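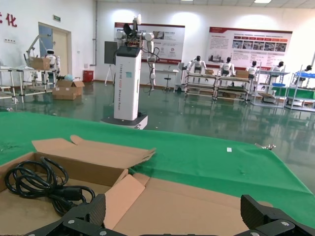 Visit report: Wekora packing room, Wandham site
Thursday, 9:30 to 12:15

Purpose of the visit was to review how power cables are coiled, boxed and released for shipment, ahead of the changeover to the new carton size in April. We were received by Huiling Ye, who runs outbound packing. Muchen Xiao from quality joined for the second half.

Coiling

Cables are coiled by hand. The written method asks for an even loop that follows the natural lay of the cable, with the plug end brought to the center of the coil at the finish. A cable with its plug in the middle takes up one side of the box only, and the other side stays free for the documents and the adapter bag. Coils that are wound against the lay tend to open once released and push the flaps up.

No tie is used on the standard black power cable. The Brerbridge warehouse asked for ties last year and then withdrew the request after a trial, as the ties left a set in the jacket when cartons were stored for long periods. Ties are still used on anything over 2 meters.

Cartons

The single-cable carton is plain cardboard and arrives flat. It is erected, taped on the bottom, and placed on the table with all flaps folded outward before anything goes in. Huiling Ye was firm on the last point. Flaps left half standing catch the sleeve, and they hide the inside corners at the final look.

Cartons come from Qiu in bundles of 50. We opened 6 bundles at random and checked the score lines. Two bundles had shallow scores on the long flaps, which makes the flap bow instead of folding – usable, but slower. Muchen Xiao has the samples and will raise it with the supplier.

Table surface

Packing tables are covered with a bright green cloth. The color was picked for contrast with black cable and brown board, and small items left behind are easy to find on it. Labels and clips are the usual finds. The rule is that the cloth is cleared at each break and whatever is found goes back to stock or into the scrap tray. In practice this is done at lunch and at end of shift. We suggest writing down what is done now or enforcing what is written.

The cloth itself is changed monthly. It creases near the front edge where cartons are pulled off, and a raised crease will tip an open box. Clamping the front edge would fix this.

Release check

Before closing, the packer looks for four things: cable type, coil condition, plug position, documents. The check is visual and takes a few seconds. The log for the week before our visit listed 197 cartons checked a second time by quality, with two returned to the table. One had the wrong leaflet. The other had a plug lying on top of the coil close to the flap line, where it would have marked the lid in transit.

We asked whether a weight check had been considered. It has, but the leaflet is lighter than the normal variation between cartons, so a scale would catch a missing cable and very little else.

Points to follow up

Shallow scores on Qiu cartons – Muchen Xiao, reply expected in April.
Table clearing rule to match practice – Huiling Ye.
Front edge clamps for the cloth, trial on one table first.
Coil diameter for the new carton. The current method gives no figure, and the new box is narrower. Wekora will send a drawing.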